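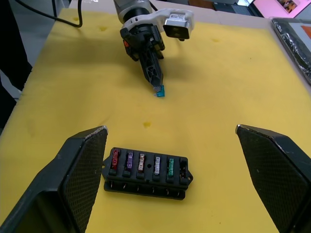 # Abafadores no trabalho: usam o dia todo ou só quando aperta?

**marmelada_fria** — 22/05/2018

Olá a todos, leio isto há meses e é a primeira vez que abro um tópico, desculpem se já foi discutido (procurei e só encontrei conversas sobre crianças na escola).

Tenho 46 anos, diagnóstico de autismo desde fevereiro, e trabalho numa sala partilhada com muita gente. O ruído dá cabo de mim. Não é um barulho em particular, é a soma: telefones, a máquina do café, alguém a mastigar, a impressora a acordar sozinha. Chego a casa às seis e não consigo falar com ninguém até à hora de jantar.

Comprei uns abafadores Sakus e uso-os há duas semanas. O alívio é enorme, mas ando com duas dúvidas. A primeira: quando os tiro, tudo me parece mais alto do que antes. A segunda: a minha chefe já comentou que eu "pareço ausente". Ainda não contei o diagnóstico no trabalho e não sei se quero contar.

Quem usa, usa como? O dia inteiro?

---

**tresvalado**

Dia inteiro, há anos, e não me arrependo nada. Ponho-os no autocarro de manhã e tiro-os à porta de casa. Se os colegas acham estranho, paciência, também acho estranho gente que almoça a ouvir vídeos em alta voz.

Isso da chefe resolve-se com uma frase: "concentro-me melhor assim". Não tens de dizer mais nada.

---

**Lontra_do_Minho**

Bem-vinda ao lado de cá do teclado!

Vou discordar um bocadinho do tresvalado, com carinho. Eu também usei o dia todo durante uns meses e aconteceu-me exatamente o que descreves: tirava os abafadores e o micro-ondas parecia um avião. A minha terapeuta ocupacional sugeriu que eu os guardasse para as horas piores e descansasse os ouvidos numa sala calma quando desse, sem nada na cabeça. Demorou, mas melhorou. Agora uso das dez ao meio-dia, que é quando o pessoal das vendas faz as chamadas, e depois logo se vê.

Fala com alguém que te acompanhe, se tiveres. Cada ouvido é um mundo.

---

**tresvalado**

> guardasse para as horas piores

Pois, isto é o conselho que dão sempre e a mim irrita-me um pouco. As horas piores só se sabem quais são depois de já lá estarmos. Quando percebo que estou sobrecarregado já não consigo decidir coisa nenhuma, nem onde deixei os abafadores. Prefiro prevenir.

---

**Lontra_do_Minho**

Justo. Comigo há sinais antes (mãos frias, começo a ler a mesma linha três vezes), mas sei que nem toda a gente os tem. Não quis dizer que o teu modo está errado, disse que o meu foi outro.

---

**papel_vegetal**

Posso meter a colher? Eu larguei os abafadores e passei para tampões de silicone, os da Grønli. Cortam menos, mas deixam passar a voz de quem está ao lado, e isso no trabalho dá-me jeito. E quase não se veem, portanto acabaram-se os comentários. Contras: perdem-se com uma facilidade ridícula (já vou no terceiro par) e ouço-me a mastigar, o que para mim é um horror, por isso ao almoço saem.

Com os abafadores grandes o meu problema era a pressão. Ao fim de uma hora doía-me a cabeça por cima das orelhas e ficava irritada à mesma, só que em silêncio.

---

**marmelada_fria**

Obrigada, já estou a tirar notas! Essa da pressão também me acontece, mas pensei que era eu que tinha a cabeça grande.

papel_vegetal, os tampões aguentam uma sala mesmo barulhenta? E quanto custam?

---

**papel_vegetal**

Os meus custaram 46 euros, com a caixinha. Sala mesmo barulhenta, tipo festa de aniversário da empresa, não chegam. Para telefones e conversa de fundo, sim, tiram-lhe a ponta.

---

**ze_das_nuvens**

Eu gastei 130 euros nuns auscultadores com cancelamento de ruído e vou ser do contra: não me servem. O zumbido constante do ar condicionado desaparece, é verdade, e isso foi maravilhoso durante uma tarde. Mas as vozes ficam, e como o fundo desapareceu ficam ainda mais nítidas. Resultado, agora ouço a conversa inteira sobre as obras na casa de banho do colega. Além disso, com o cancelamento ligado sinto uma coisa esquisita nos ouvidos, como quando o carro sobe a serra.

Há quem adore. Experimenta antes de pagar, se houver loja que deixe.

---

**Lontra_do_Minho**

A sensação da serra!! Pensei que era só eu.

---

**tresvalado**

Ponham ruído castanho por cima, baixinho. As vozes misturam-se e deixam de ser palavras. Eu uso a aplicação Jitero, a versão gratuita chega, tem um temporizador e não faz mais nada, que é o que eu quero de uma aplicação.

---

**ze_das_nuvens**

Já tentei ruído branco e fiquei pior, era areia dentro da cabeça. O castanho não conheço, vou ver.

---

**nespereira**

Venho mais pela parte da chefe, porque passei por isso no ano passado. Eu contei. Correu bem, mas conto como foi para não parecer um conto de fadas.

Não falei primeiro com a chefia, falei com os recursos humanos, por escrito, e pedi coisas concretas: uma secretária encostada à parede, autorização para usar proteção auditiva e as reuniões com ordem de trabalhos enviada na véspera. Levei uma declaração médica. A secretária mudou numa semana. As ordens de trabalhos, essas, vêm quando calha, e continuo a ter de pedir.

O que não esperava foi a curiosidade. Houve uma colega que passou a falar-me mais devagar, coitada, com a melhor das intenções. Durou um mês.

---

**papel_vegetal**

Eu não contei nem conto. Na empresa anterior contei e deixaram de me dar clientes "para me proteger". Ao fim de um ano estava a arquivar papéis. Desculpem o balde de água fria, mas acho que a marmelada deve ouvir as duas versões.

---

**nespereira**

Claro que deve, e lamento que tenha sido assim. Depende muitíssimo da casa onde se está. Eu tinha visto antes como trataram um colega com baixa prolongada e isso deu-me confiança.

---

**tresvalado**

Meio-termo: pedir a adaptação sem dar o nome. "Tenho sensibilidade ao ruído e rendo mais com proteção." É verdade e toda a gente percebe, há quem tenha enxaquecas e diga o mesmo.

---

**marmelada_fria**

Gosto do meio-termo. Acho que ainda não tenho o diagnóstico arrumado na minha própria cabeça para o ir explicar a outra pessoa, quanto mais responder a perguntas.

E a lista da nespereira é boa, nunca me tinha lembrado de pedir a parede. Neste momento tenho gente a passar-me por trás o dia todo e se calhar metade do cansaço vem daí, e não do som.

---

**nespereira**

Vem, vem. Para mim a parede valeu mais do que os abafadores. Pede também para ficares longe da impressora!

---

**Lontra_do_Minho**

Já agora, e desviando um pouco: há um grupo de conversa para adultos diagnosticados tarde, o Zivbridge, que se faz por texto. Sem câmara nem microfone. Estive lá em algumas sessões e foi onde aprendi a história das pausas. Somos à volta da mesma idade, muitos de nós, e fala-se bastante de trabalho.

---

**ze_das_nuvens**

Por texto? Onde é que assino.

---

**marmelada_fria**

Também quero, Lontra, manda-me mensagem privada se não puderes pôr o contacto aqui.

Entretanto decidi: esta semana experimento os abafadores só de manhã e faço dez minutos nas escadas a meio da tarde (são feias e cheiram a lixívia, mas não passa lá ninguém). Os tampões ficam para o fim do mês, que 46 euros agora não me dão jeito.

---

**tresvalado**

Cheiro a lixívia a mim punha-me logo na rua, mas cada um com as suas escadas. Depois conta como foi a semana. Continuo a achar que o dia inteiro é melhor :)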